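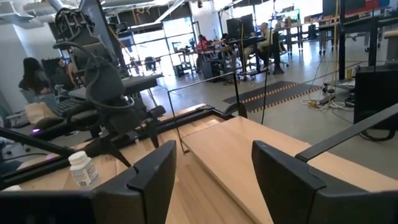 Table as of this morning: board on the right, wire frame standing over its left end, white bottle over on the left.

2025-06-01

Finally got back to the drying rack question, which has been sitting in my notes since October! The plan (Hashini's plan, really, I just nodded a lot) is to work out how a small rack should stand on a raised board so you can hang light things from it and still use the board for folding. The Utine people want something that fits on an ordinary table, and our first sketches were all far too big for that.

The long pale board is staying where it is, slantwise on the right. I tried squaring it to the table in my head and on paper and I keep coming back to the slant, it gives you more room for your elbows on the left. Kamil Sýkora hates it. He says it makes the whole table look like somebody left in a hurry, and he may have a point, but he doesn't fold anything so his vote is small.

The frame worries me more. It's thin wire, and thin wire is lovely to look at and miserable once you put a damp towel on it. I want to know how far it sags with 200 grams on the upper bar, then double that. If it goes more than 4 mm I'm asking Movelier for the next gauge up, and they'll grumble about the bending jig again.

Board length: I have 813 mm written on the back of an envelope and no idea whether that was the finished size or the blank. Measure again before sending anything to Dewan!! (Hashini, if you read this first, please just do it, the long tape is in the Milludard box.)

The white bottle with the ribbed cap can stay on the left for now. I did wonder about giving bottles a fixed spot, maybe a shallow recess in the board, but then you have a recess to clean and everyone will put their coffee in it. Parking that idea.

Other bits:
- the wood grain on the table makes pencil marks really hard to see, use tape for the positions
- try the frame at the other end of the board too, with the same weights, before we decide anything
- think about feet for the board, something soft that won't mark the tabletop
- Kamil wants two versions to show, I'd be happy with one that stands up straight

Hashini has the towels and the small weights. I'll do the sag readings after lunch and write them on the next page, with the board length next to them this time.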